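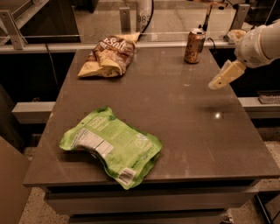 Clolleo introduces Inumon electric side step for minibuses and welfare vans

07/06/2026

Clolleo, the manufacturer of access equipment for passenger and commercial vehicles, has added an electrically operated side step to its product range. The new step, named Inumon, is intended for minibuses, crew vans and welfare vehicles with a sliding nearside door. It replaces the manually operated Toledo step, which will remain available as a spare for existing vehicles but will no longer be offered for new conversions.

Orders from vehicle converters are being accepted now. All units are built at the company's Casen works, where tube cutting, welding, powder coating and final assembly are carried out under one roof.

Construction

Inumon is a cassette step. The tread slides out horizontally from a shallow steel housing fixed beneath the sill and returns to the same housing when the door is closed. The tread has a usable depth of 222 mm and is supplied in several widths, the largest of which is 1473 mm. This covers the full door opening on most long wheelbase vans and allows a passenger to board from either end of the aperture.

The tread is an aluminium extrusion with closed ends. Its upper face carries a replaceable anti-slip insert, available in black or grey, and the leading edge is finished in yellow as standard. The insert is held by a screwed retaining strip at each side and can be changed with the step in place on the vehicle. On the Toledo step the insert was bonded, and a worn surface generally meant a new tread.

The tread runs on two pairs of sealed rollers. Earlier Clolleo steps used plain nylon slides, which performed well when clean but became stiff on vehicles working on unmade roads or building sites. The rollers sit above the tread, clear of direct spray, and a brush seal across the mouth of the housing removes mud and loose stones as the step retracts. Drain slots are provided at the rear of the housing.

The rated load is 400 kg, evenly distributed across the tread.

Drive and control

Power is taken from the vehicle's 12 V supply through a fused feed. A single motor drives both sides of the tread by means of a cross shaft, so that the step remains square to the sill if it meets resistance at one end only. The motor and gearbox form one sealed assembly, fixed by four bolts and reached from below.

The controller is mounted inside the vehicle, normally behind the trim of the door pillar or beneath the front passenger seat. It receives a signal from the sliding door and extends the step as the door begins to open. When the door is closed the step retracts. If the tread meets an obstruction in either direction the motor stops and the tread moves back a short distance — the door must then be opened and closed again before the step will make a further attempt.

An output is provided for a dashboard lamp and buzzer to warn the driver that the step is extended. A second output can be connected to a starter interlock or similar device where the converter requires one. The controller also accepts an external switch for operators who prefer the step to be deployed only on demand. This arrangement is common on welfare vans, where the side door is opened frequently for access to tools and the step is not always wanted.

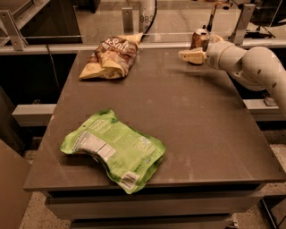
In the event of electrical failure the tread can be released by a pull handle on the underside of the housing and pushed home by hand. It then latches mechanically and will stay retracted until the handle is reset.

Fitting

Mounting brackets are vehicle specific and bolt to existing points on the chassis or sill structure. No welding is needed, and for most current van platforms no drilling of the body is needed either. Brackets, fixings, wiring loom and controller are packed together with the step. Converters who fit several vehicle types may order the cassette and bracket sets separately and hold a common stock of cassettes.

The wiring loom uses the same main connector as the last version of Toledo that was supplied with a step lamp. Vehicles already wired for that lamp can be upgraded using a short adaptor loom, although a separate motor feed must still be run from the battery. Clolleo recommends that the feed be protected by a 30 A fuse placed as close to the battery as practicable.

Ground clearance should be checked with the vehicle fully laden. The housing is slimmer than that of Toledo, but it extends further towards the centre line of the vehicle, and on certain vans it will be necessary to move an exhaust hanger or a fuel-fired heater pipe. Drawings showing the space required are issued with each bracket set and may be requested in advance of an order.

Maintenance

The rollers and gearbox are sealed for life and should not be greased. The housing should be rinsed at each routine wash, and more often in winter where salt is in use. Clolleo advises that the retaining strips, mounting bolts and earth connection be inspected at each vehicle service.

Inserts, brush seals, rollers, motors and controllers will be held as spares at Casen. The individual parts can be ordered by converters, fleet workshops and independent repairers.

Availability of the Toledo step

Complete Toledo steps will be supplied for replacement purposes until the end of January. Treads, slides and return springs for the range will continue to be made after that date, subject to demand. Toledo brackets are not interchangeable with those for Inumon.

Technical data sheets, bracket listings and fitting instructions for Inumon can be obtained from the Clolleo sales office. Enquiries about vehicles not included in the present bracket listing should state the make, wheelbase, roof height and year of registration, together with details of any equipment already fitted beneath the nearside sill.

ENDS

Notes to editors

Clolleo designs and manufactures steps, grab rails and access ramps for minibuses, vans and specialist vehicles. Its products are sold to vehicle converters, bodybuilders and fleet operators.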